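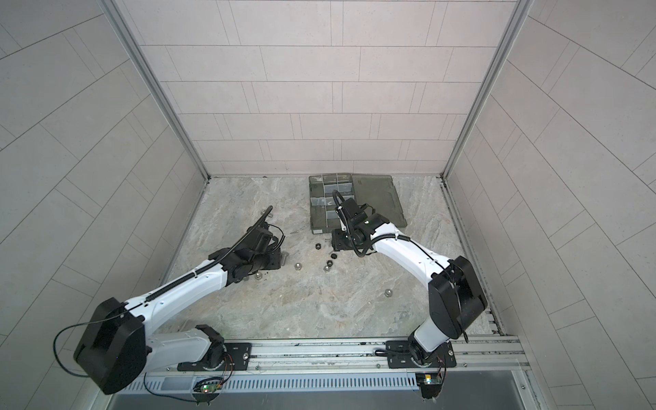

Music for the Moving Image, Unit 7
Writing and playing a live score to an existing film

These notes cover the session on live accompaniment. Read them before the workshop and bring your cue sheet.

What counts as a live score

A live score is music performed in the room while the film is shown. It may replace the original soundtrack completely, or it may sit around the dialogue. For a silent film the first case is the only one. For a sound film you have to decide early what happens to the speech, as music and speech share the same mix and most film prints do not come with the two separated.

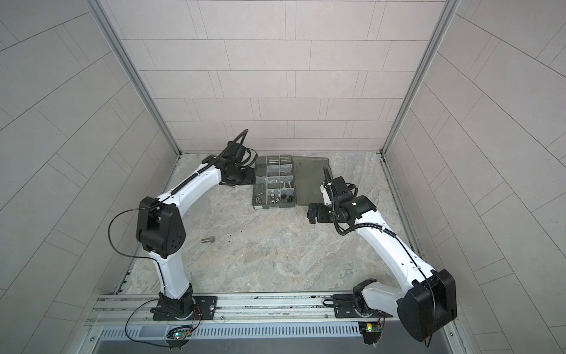

Notes by Reet Vaher
Revised 2024-03-25

Spotting

Spotting means watching the film and marking where music starts and stops. Watch once without stopping. On the second viewing write down a time for every entry and exit, with a word or two on what sets it off: a door, a look, a change of place. Our set film, Ondodmont, runs for 92 minutes, and a first cue sheet usually has far too many entries. Leave some silence in. An audience stops hearing music that never stops.

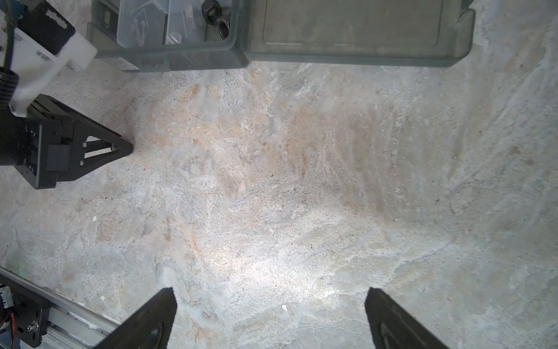 Texture is the part of a score that students plan least. A melody tells people whom to follow, but the sound underneath tells them what sort of place they are in. Take a bare concrete floor, mottled pale gray and beige with rust-orange patches and faint scratches across it. A clean string chord would pass over all of that. A bowed cymbal or a low organ note with some breath in it would stay closer to the surface. Try both against the same shot before you settle.

Keeping together

There are three usual methods.

Click track: each player hears a pulse through headphones. Accurate, but no one can stretch a phrase.
Streamers: coloured lines cross the conductor's screen before a sync point.
Watching: players follow the picture. Good for duos and trios, risky beyond that.

Rūta Dambrauskienė used the third method for Gedero, with a trio, and wrote only four fixed sync points. Everything else was held or repeated until the picture changed. The Tejada hall has 700 seats and a long echo, so she kept the fast passages short.

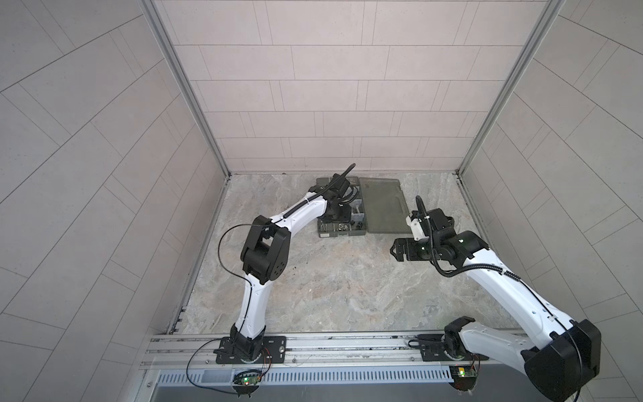 Fig. 4. Workcell with tiled walls and an open organizer case.

Tempo and timing

At 119 beats per minute a bar of four lasts just over two seconds. Work out the length of your cue in bars before writing any notes. If it does not fit, change the tempo slightly or add a bar of two.

For the workshop

Choose one scene from Ondodmont or Greltotska, no longer than four minutes. Bring a cue sheet, a sketch for up to three players and a note on how you will stay in time. Recordings from the January session are in the course folder.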